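Stestum Catalog - User Guide
Section 3: Entering a Violin Recital Disc

Revised August 8, 2019. Maintained by Mattes Seidel for the Bovgate listening room.

This section covers the entry of a single 78 rpm disc, from the sleeve to the finished record. It assumes that the disc has been washed and given a shelf number, and that you have an editor account. Transfer of the sound itself is covered in Section 4.

3.1 Before you start

You need the disc, its sleeve or album, the accession sheet, and the printed name list. Keep one disc on the desk at a time. The Kuhlmann gift contains 1,625 discs, many of them in sleeves that belong to other records, so the label on the disc is always the authority. The sleeve is evidence only.

1. Log in and select New Item, then Disc.
2. Enter the shelf number. The program fills in the donor and the box.
3. Check the donor against the accession sheet. If they differ, stop and send the sheet back to the desk.
4. Select the number of sides. Single-sided discs are entered as one side, with the blank side noted under Physical.

Note: Do not use Duplicate Item to save time. It copies the matrix number along with everything else, and the two records will then be merged in the nightly check.

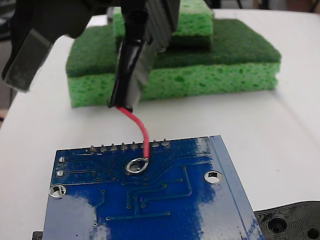

3.2 Entering the performer

Performers are chosen from the name list. Typing a name straight into the field creates a new person, and the list already has more than one violinist under three or four spellings.

1. Click the Performer field and press F4.
2. Type the first four letters of the family name. For Japanese, Korean, Chinese and Hungarian names the family name is the first element in the original order. The list stores it in its own column.
3. Select the person. Check the birth year if one is shown.
4. Set the role to Violin. The pianist goes on a second line with the role Piano, even where the label prints the name in small type or calls the player an assistant.
5. If the label names no pianist, enter Unnamed. Leave the field empty only when the piece is for violin alone.

Names that appear on the label in a form different from the list go into Name as Printed. Copy them exactly, including misspellings, missing accents and titles such as Master or Miss. Child performers were often sold under a short form or a stage name, and readers do search for it.

Caution: Do not enter an age from the label or from a publicity leaflet. Ages printed for young players were commonly set low. Enter the statement as a quotation under Notes, with its source.

3.3 Entering the works

Each side takes at least one work line. A sonata movement split over two sides takes one work line with two side links.

1. Open the Works tab and select Side 1.
2. Enter the composer from the name list.
3. Enter the title in the form used by the thematic catalog for that composer, if there is one. Put the label title under Title as Printed.
4. For an arrangement, add the arranger on the same line. Encore pieces are the usual case. If the label gives only the arranger, leave Composer empty and tick Attribution Open.
5. Enter cuts as a note. Do not change the title to show a cut.

A concerto movement recorded with piano is still a concerto movement. Set Accompaniment to Piano Reduction.

3.4 Matrix and take

The matrix number is stamped in the shellac between the last groove and the label. It can be hard to read. Tilt the disc under the desk lamp and turn it slowly with clean, dry hands.

1. Enter the matrix number with all prefixes.
2. Enter the take in its own field. Some companies used letters and some used numerals; keep the form on the disc.
3. Enter other marks, such as a plating mark or a tax stamp, under Physical.

If two copies of the same disc carry different takes, they are two separate items. Link them with Alternate Take. Up to June the program treated them as copies, and 266 records from that period are still waiting to be split. They show a yellow bar at the top. Leave them alone unless they have been assigned to you.

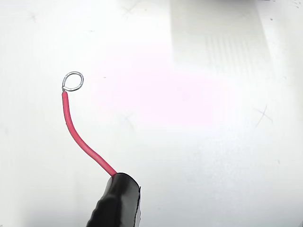
Red lead, loop end.

3.5 Dates

Use the recording date when a company ledger or a published discography supports it. Cite the page. Otherwise enter the issue date and set the date type to Issued.

A date worked out from neighboring matrix numbers is entered as a range, with the type set to Inferred. Ranges longer than five years are rejected by the program. In that case leave the date empty and describe the evidence under Notes.

Caution: The date of a concert is not the date of a recording, even when the program of the concert matches the disc piece for piece.

3.6 Saving and checking

1. Press Check. Errors are shown in red and must be cleared. Warnings may be saved with a comment.
2. Press Save. The record goes to the review queue.
3. Write the item number on the accession sheet in pencil and initial it.
4. Return the disc to its box, standing on edge.

The review queue holds 110 records. When it is full, Save is grayed out and Hold appears in its place. Held records are kept on the local machine only, so do not log out of a shared desk without sending them on.

Sound files made on the Cuker transfer unit are attached after review. The file name is the item number followed by the side, with no spaces. For the naming of repeat transfers, see 4.7.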